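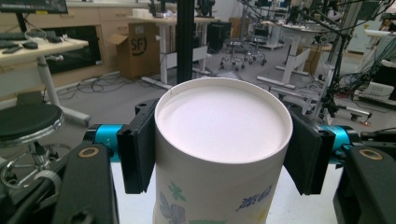

The Second Life of the Good Container

6 min read
Last updated: December

Kitchen on Sepúlveda, second floor, kettle on. Nélida Bustos is up on a chair before I have my coat off. Top cupboard. She wants to show me the good ones.

The good ones are empty. Tea tubs, cocoa cans, a mustard jar with a glass stopper, cookie tins going back to her mother. A long cardboard cylinder that once held a calendar and now holds knitting needles. "You don't throw out a lid that fits," she says, and hands me down a tin of buttons.

She has lived here 32 years and the cupboard came with her from the last place. Mostly full even then.

I came to write about storage. The industry, I mean. The matching bins, the label makers, people who will come to your house and put your rice into something square. I did talk to those people. But I kept ending up in kitchens like this one, where the storage problem got solved a long time ago with whatever the coffee came in.

Why We Keep Them

Ask people and they get a little shy about it. Then they don't stop talking.

One man keeps screws in baby food jars, lids nailed to the underside of a shelf, which his father did too. A school secretary has a yogurt tub for rubber bands and another for dead pens she means to test. My own sister, who owns nothing, who moved across the country with two bags, has a round candy box with ticket stubs in it and would run back into a fire for it.

There's thrift in it, obviously. Jars cost money and here is a jar. But thrift doesn't cover the tin nobody opens. Or the perfume box, empty, in the sock drawer for the smell. Or why one tub goes straight in the trash and its neighbor gets washed, dried and put on the windowsill while you think about it.

Pretty matters, for a start. Flowers help. So does a decent lid, one with some resistance. Cardboard holds up better than you'd expect if you keep it out from under the sink. Plastic tubs get kept but they don't get loved, several people told me this in nearly the same words, and they stain. Tomato sauce. Forever.

The Shop End of It

Gremo is a small housewares shop, narrow, with a bell on the door that sticks. At the back is a crate of old containers, most of them 50 cents. It started as a way to clear out a box from an estate. Now people dig through it before they look at anything new, and the shop refills it from garage sales.

What goes first? Anything with a picture. Tins with a hinge. Dorard tea tins especially, the tall ones, which the company quit making years ago in favor of a bag with a sticky strip. The strip stops sticking after a week. Everyone I met had a complaint about that strip.

What doesn't go: coffee cans with the plastic lid missing. They sit there. A potter bought a stack once for brushes, and that was it for the season.

Up front the shop sells the new stuff too, the Stuvholm line, stacking, clear, very square. It sells fine. The woman at the register told me that customers buy a set, take it home, and come back in a month for something to put the odds and ends in. Batteries. The tiny key. Whatever doesn't stack.

The Tidy People

I promised I'd be fair to them. A closet organizer let me follow her around for a morning, on condition I not use her name or the client's. She is quick and she is kind and she can empty a pantry before you've finished explaning it.

Her rule on saved containers is blunt. If it has a job, it stays. If it's waiting for a job, it goes. She gives people until the end of the visit to find one.

The client, a retired bookkeeper, found jobs very fast. Cotton balls. Foreign coins. Bird seed, and she has no feeder. The organizer let most of it slide. In the car afterward she told me she has a cupboard at home herself and I was not to print what was in it. So, lids. I'll say lids.

Practical Bits

Some things I picked up, not in any order.

Paper tubes are for dry stuff. String, tea lights, packets of seeds, crayons. Not flour, or not without a bag inside.

Smell is the thing to check before you commit. Coffee never leaves a can. Spice never leaves anything. Bustos puts a spoon of baking soda in overnight with the lid on, and says a scrap of newspaper does just as well and costs less.

Rust around a rim, let it go. Or use it for nails.

Write on the bottom, not the lid. Lids wander. In masking tape, and put what's in it and when, because you will not remeber and you'll end up opening every one looking for cloves.

And keep a few truly empty. Bustos was firm on this. Somebody always leaves with leftovers, or soup, or a handful of cuttings, and you want to give them something you don't need back.

Back on the Chair

She's still up there. Handing things down, I'm handing them back. There is a tin with a painted harbor on it, dented at one corner, that she passes over twice before giving to me. Her mother's sewing tin. Thread still in it, and a thimble, a hem pinned and never finished. She doesn't use it for anything else.

Next to it, a cocoa can from last winter. What's that one for?

She looks at it. "Don't know yet."

Kettle's done. She gets down and asks if I take sugar, it's in the one marked rice.

Related
The Junk Drawer, Defended
213 Steps to a Clean Garage (We Stopped at Nine)
What Your Grandmother Knew About String
100 Years of the Cookie Tin
How to Get a Stuck Lid Off Without Swearing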